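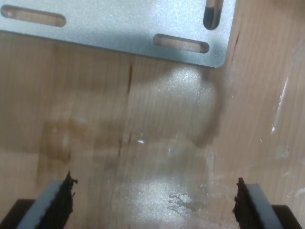
Han Street Library Gets Its Network Corner Together

January 19, 2021

It has been a long and rather busy winter at the Havow reading rooms, and everyone there is glad to be talking about the internet for a change instead of the heating! The small equipment rack that will serve the public computers is coming together on the worktable, with plenty of bubble wrap spread underneath to spare the corners.

The rack is a simple open one, two upright rails and not much else, and it holds a Netgear switch at the top with a black chassis below it. Once it moves into the back office it should look after up to 30 desks, including the homework tables in the Kalimmont wing, where the old connection was (to put it kindly) a bit of a trial. The cabling cost $2,000, paid for by the book sale, and opening is planned for March. 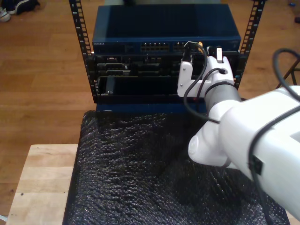
Seren Skyrme would like to see the cables labeled at both ends this time, having spent a whole afternoon last year crawling under desks to find out which one went where, and she has offered to bring her own label maker.

The Dostau branch is next on the list.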